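Draris display calibration, progress report
Prepared for Lircombe by Benedicta Antwi, April 3, 2025

Work package 2 is complete. The Draris routine now corrects white point and gamma on all 22 test panels. Brightness drift on the Wurov panels is still out of tolerance after warm-up.
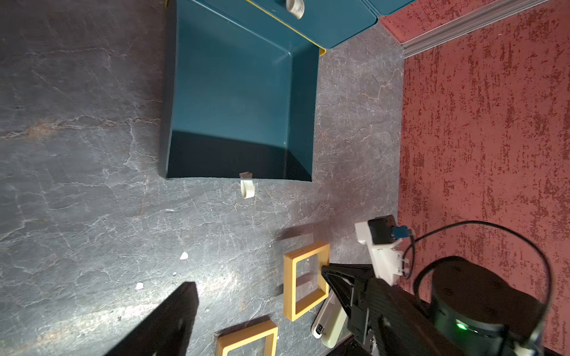
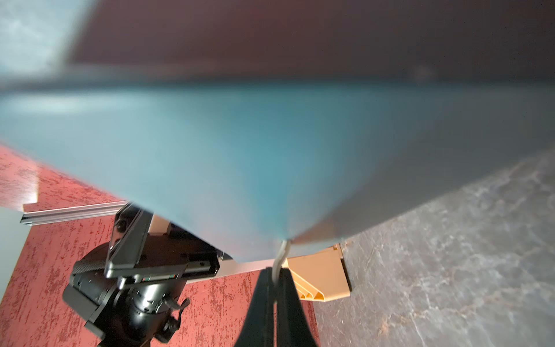

Eleven panels have been retested at the lower backlight setting – results match the November baseline. The Ogilvie driver update is pending and blocks the high-refresh tests. Two items carry over to the next period: the drift fix and the text sharpness comparison at 150% scaling.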